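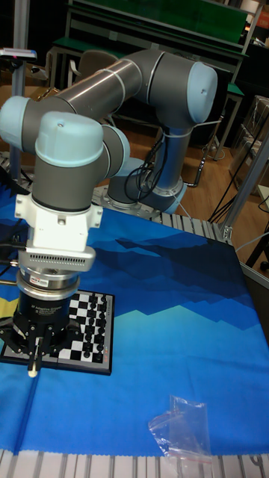
Chess on the blue tablecloth.

Chess table returns to Plarkcombe hall

The games corner is back in the side room at Plarkcombe hall for the cooler months, and chess is again the first table to fill. Doors open at 4 and the last games are packed up by 6.30, when the room is needed for choir.

Players are welcome from Sturkadthorpe, Nalter and anywhere else along the bus route. There is no membership and no ladder. Put a gold coin in the tin if you can. Last season the tin raised $700, most of which went on replacement pieces and a second clock. What is left will cover tea and biscuits until August.

We now have 10 sets in the cupboard. The small boards suit beginners and quick games, and the larger roll-up boards are kept on the top shelf for anyone who wants a longer sit. Please check that all 32 pieces are in the bag before it goes back. Two bags came up short in May - a bishop and a pawn - and odd pieces from other sets are a poor match for height and colour.

Tablecloths stay with the games gear and should not be borrowed for catering. Shake them outside, fold them in four and leave them on the shelf under the boards. If one needs a wash, put it in the basket by the sink.

A beginners' half-hour runs from 4.30. It covers how the pieces move, castling and a few simple endings. Children under 10 need an adult in the room. Players who already know the basics and can spare the time to sit opposite a newcomer should put their name on the sheet inside the cupboard door.

The friendly match against Mottram is planned for September, with nearly 68 players expected across the two halls. Entry forms are at the front counter.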